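Cell notes: the bottle corner

Quick one this issue, I have to be back at the bench by lunch.

The bottle cell got its service last week. First proper one in a while. Lutz Mühlbauer did the mechanical side, Dörte Kramer did the settings, I held the flashlight and wrote things down. Notes below for everyone who runs it, both shifts please, and whoever is covering for Pascal.

Why now: the log had been filling up with "slip" entries. Always the soft bottles, always the second half of a run. Everybody had a theory. Pascal Steinbach blamed the finger pads, Dörte blamed the close setting, I blamed the bottles. Dörte was closest. The close setting had been bumped up at some point to stop the slips, which squeezed the thin walls in, which made more slips. Somebody then bumped it again. No names, but initial your changes in the book, thats what the column is for.

What got done, in order:

Fingers off, pads wiped with the alcohol wipes (blue tub, NOT the degreaser, it makes the pads go shiny). Left pad had a nick near the tip, swapped. Right one stays. Finger screws back in with the small torque driver, then checked again after twenty cycles. One had moved. Check yours.

Zero the fingers. Close them on nothing, set zero, open, close again. If the second reading doesn't match the first, stop and get Lutz. Don't just run it again until you like the number.

Close setting back to 70. It stays at 70. If you think it needs to be something else, come find Dörte before you touch it.

Grip height. New rule, grip above the label where you can. The label edge lifts on some bottles and then the pad is holding paper or film and not the bottle. 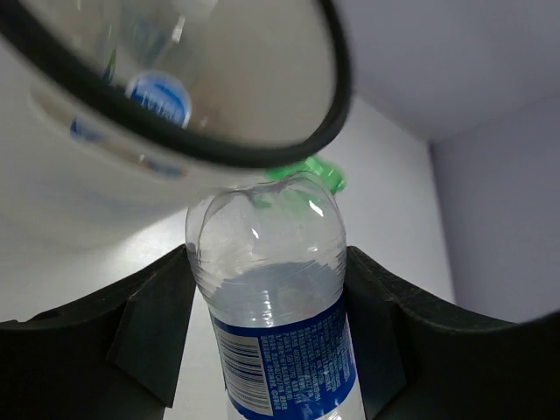

Then the camera. The wrist camera bracket had worked loose, only a hair, but a hair at the wrist is a lot by the time you get down to the table. Lutz put a lock washer on it. After that you have to redo the camera-to-hand calibration, no shortcuts, the old file is no good once the bracket has been touched. Takes a while. Use the board in the top drawer, the flat one. The other board has a bend in it and I have now written DO NOT USE on it in large letters.

Bin position next. The table has tape marks for it and the marks were off, so Dörte re-taught the position from scratch and we laid new tape. If the bin gets moved for cleaning, put it back on the NEW tape. I pulled up all the old stuff I could find, if you see a scrap of it anywhere, peel it.

Also re-taught the approach. It used to come in with the fingers almost closed and clip the rim every so often. Now it opens wide first, goes down slow, and only then closes. Costs a bit on the cycle time. Rosemarie Lindemann was not thrilled about that but she has seen the rim, so she signed it.

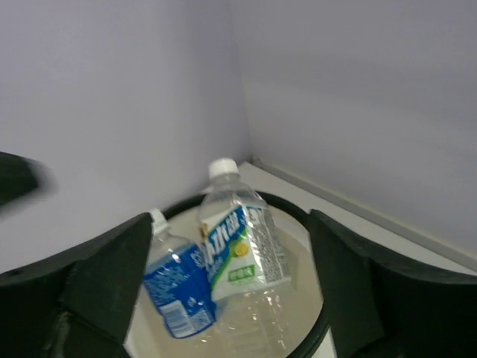 Leaning bottles are still the weak point. Upright is fine, a small lean is fine, past that the approach angle gets awkward and the hand wants to push the neighbor over. Dörte has a change in the works for this, it picks the tall one first and looks again before it goes for the next. Not on the cell yet. Until then, if it stops and asks for help, help it, don't reach in with the arm live. Pause, light goes steady, then your hand. I know it's slow.

Test mix: please keep using full, part full and empty. We got lazy and ran empties for weeks, and an empty tells you nothing about slipping. Different makes too, the ribs and the wall thickness are all over the place.

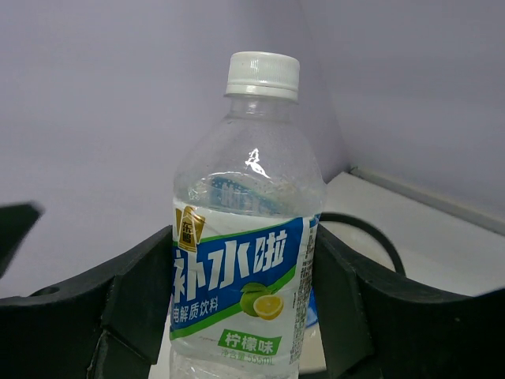 Lemon electrolyte drink, 555 mL, in the fingers.

Cable check, two minutes, start of every shift. Run the wrist slowly through its full turn and watch the loop. It should never go tight and never rub. If it rubs, more slack, new tie, write it in the book. We lost most of a day to a chafed cable last fall and I'm not doing that again.

New intervals, starting now:
Pads wiped every shift.
Finger screws every 400 cycles.
Zero check every Monday.
Full service again in September, Lutz has it on the calender.

Parts: 5 spare pads in the Gerlach cabinet, 4 left and one right, so go easy on the right ones. More on order. Lock washers same drawer.

Questions to Dörte or me. Detlef Diekmann has the key for the cabinet when we're both out.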